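Tidgate Opens Its Puzzle Lending Library in Warkden With the New Arthur Collection

Borrowers can take home a 1,000-piece jigsaw for up to 15 weeks, free of charge 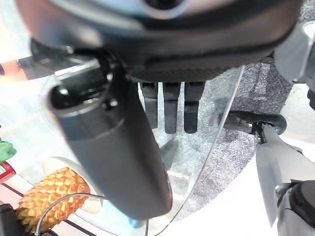 Photo courtesy of Tidgate.

WARKDEN, December 25, 2024 – Tidgate, the small jigsaw puzzle maker on the east side of Warkden, is opening a lending library for puzzles, and the shelves are already full. The library starts out with 1,216 boxes, including every puzzle Tidgate has made and a long run of older ones given by people in town. It also marks the first appearance of the Arthur collection, a set of new 1,000-piece designs that Tidgate has been working on for most of the year.

Borrowing works much like it does with books. Pick a box, sign the card in the lid, and take it home. There is no fee and no deposit. Loans run for up to 15 weeks, which should be long enough for even the slowest dining table, and you can renew if the sky is giving you trouble (it usually is!). Two boxes may be out on one card at the same time. Families with small children can take four from the large-piece shelf.

We have wanted to do this for years. Most puzzles get finished once, go back in the box and sit in a closet, and that always seemed like a waste of a good picture. When we asked in October whether anyone in Warkden had puzzles they were ready to part with, people pulled up with their trunks full. We got lighthouses, covered bridges, a great many kittens, a circular one of a pizza, and a map of the Great Lakes that several of us wanted to keep for ourselves. It is in the library now, on the geography shelf, and we expect there will be a wait.

The Arthur collection is named after the creek that runs behind our building, and all of its pictures come from places along the water. There is the old footbridge in fog, the mill yard with its stacked crates, the bend where the herons stand in early spring, and a night view of the rail crossing that is mostly dark blue and will keep you busy for a good long while. The designs were painted by hand before they were printed. We left the brush marks in on purpose. They make a real difference when you are sorting, as you can follow a stroke from one piece to the next even when the color barely changes.

The pieces are cut a little thicker than in our earlier sets and have a linen finish, so they don't glare under a lamp. Each Arthur box has a folded poster inside and a cloth bag for the pieces. We dropped the plastic bags we used before – they tore, and nobody liked them. The cut is new as well. It has 122 piece shapes that don't appear in any of our other puzzles, among them a teapot, a snail and a very small canoe.

Missing pieces are the first thing everyone asks about. Every box that comes back gets weighed, and if the weight is off, it goes to the repair bench. For Tidgate puzzles we can cut a replacement. For donated ones we make a plain wood stand-in that fits the gap, and the card in the lid will tell you where it goes. A few of the older boxes already have one or two. If you find a stray piece under the couch a month later, drop it in the jar by the front door with a note saying which puzzle you think it belongs to.

The library is in the front room of the Tidgate building, with four long tables where people are welcome to sit and work. One table always has a shared puzzle in progress, and anyone can put in a few pieces on their way past. The first one will be the footbridge in fog. Bring reading glasses if you use them, and a snack if you like, but please keep drinks on the side shelf.

Anyone who would rather own an Arthur puzzle can find the full collection at Dukeo, the toy and craft shop two blocks over, which has carried our puzzles from the beginning. Dukeo will also take donated puzzles at its counter during regular shop hours and send them over to us. Please tape the box shut and write on the lid if you know a piece is missing.

About Tidgate
Tidgate designs, prints and cuts jigsaw puzzles in Warkden. Its puzzles range from large-piece sets for young children to 1,000-piece designs.

Contact
Tidgate Puzzle Library, front desk, Warkden
Library cards are available at the desk and at Dukeo.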